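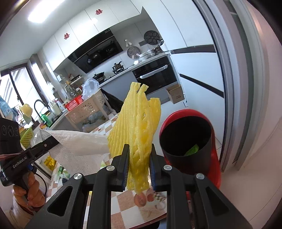

Ticket: Label printer prints blank labels after firmware update
Product: Skakimer desktop label printer, mains powered
Site: Olmedo packing room
Opened: 7 Apr 2024
Status: Resolved

Fault as reported

Printer feeds labels at normal speed but every label comes out blank. Status light is steady green. The self-test page, started by holding the feed button, is also blank. Fault began on the first job after the firmware was updated over USB. The rolls in use are Altinine direct thermal, 200 labels per roll, same stock as used since November.

Steps taken

1. Power cycled the printer. Left it off at the wall for 30 seconds. No change.

2. Checked which way round the roll was fitted. Scratched the face of a label with a fingernail and got a dark mark, so the coated side is outermost and faces the print head. Stock is good.

3. Cleaned the print head with an alcohol wipe and let it dry. No change.

4. Opened the printer settings page. Print method was set to Thermal Transfer, which expects a ribbon. No ribbon is fitted. Changed to Direct Thermal and saved. Self-test page now prints, but very faint.

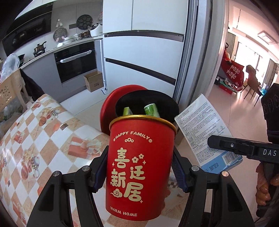

5. Darkness was set to 2. Raised it to 9, the value on the old settings sheet. Self-test page is clear and the barcode scans first time.

6. Sent a test job from the Dristov stock system. Text correct, but printed too low on the label. Ran media calibration from the front panel. The next job was in the right place.

Cause

The update put all stored settings back to factory values. Print method, darkness and label length were all affected.

Outstanding

Network settings also went back to automatic addressing. The fixed address has been entered again by hand. Settings have been exported to the shared drive and should be loaded after any further update. 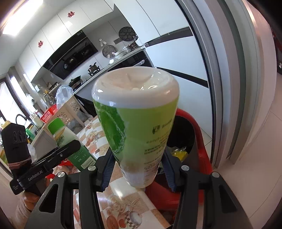

Reply from Dristov support: the driver can also override darkness on each job. Please set it to Use Printer Setting on every PC that prints labels, then restart the print queue.

Done on both packing room PCs. Ticket closed.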